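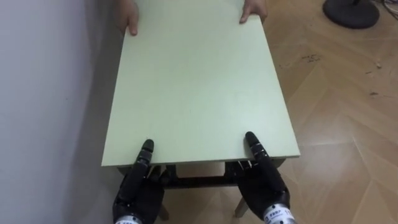 Figure 4. Tabletop of the small pale green table, held at its two opposite ends.

4.2 Two-ended handling of the tabletop

The light tables in the study room are moved often and are seldom moved by one party alone. The tabletop is a long rectangle, and a hold at the middle of one long side leaves both ends unsupported. Handling from the two short ends places the load between the holders and leaves the long sides clear of the wall and of other furniture. All trials reported in this section therefore use the two-ended hold. Carrying by a long side is treated separately in Section 4.4.

We describe a hold by three terms. The contact zone is the part of the edge touched by the fingers. The spread is the distance between the two contact zones at one end, measured between their inner limits. The closure is the manner in which the edge is enclosed, and takes one of two values: open, where the edge rests on the fingers with no contact on the upper face, and closed, where at least one digit bears on the upper face while the others remain below. Contact on the front face of the edge alone is recorded as open, with a note. The terms follow Tkachenko and Moulin in their earlier report on the Anex tables, with the exception that their "corner hold" is folded into spread, where it is the limiting case.

The distinction between open and closed holds matters mostly at the start of a lift. An open hold permits the top to rotate about its near edge if the far end rises first. A closed hold resists this rotation, but it passes any error in timing to the other end as a pull or a push along the length of the table. Both effects were noted during the pilot series, which was completed on 26/05/2018, and both are small once the top is level.

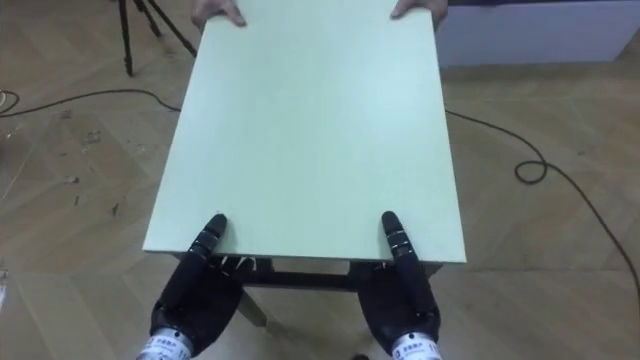
A total of 344 lifts were recorded in the main series. Of these, 33 were excluded for incomplete records, leaving 311 for analysis. Lifts were made in blocks of 19, with the table returned to a taped outline on the floor after each one. The two short ends were coded as near and far throughout, and these labels do not change when the table is turned. No instruction was given on where to hold the edge. The holders were told only that the top should stay level, and that either end could call a stop.

Spread was read from floor plans of the outline and not from the table itself, as marks on the surface were found to draw the fingers toward them. For the same reason the top was left plain. The Zollstead protocol calls for printed targets at each corner; we omitted these and accept the loss of precision.

A lift was scored as level if the height difference between the two ends stayed below 200 mm until the table was set down. This threshold is generous. It was taken from the Baudry handling guide, which concerns longer tops, and was kept so that the two sets of results could be compared. A stricter limit would change the number of lifts scored as level but would leave the coding of the holds unaffected.

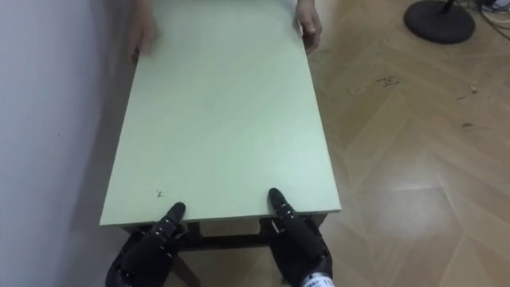 Position relative to the wall was the main source of difficulty in coding. Where a long side stands near the wall, the fingers on that side have less room to pass around the edge, and the contact zone tends to move toward the corner. The spread at that end is then no longer centered on the width of the table. We record the offset as a signed value, positive toward the wall, and report it apart from the spread.

Closure was coded at the moment of first clearance and again at set-down. The two codes were entered on separate sheets, and disagreements between coders were settled by a joint reading. Where the underside of the edge was hidden from the coder, closure was judged from the upper face only, and the entry was flagged. Flagged entries are kept in the counts but are left out of the comparison with the Jakametti tables in Section 5, where the thicker edge makes the position of the lower fingers a variable of interest.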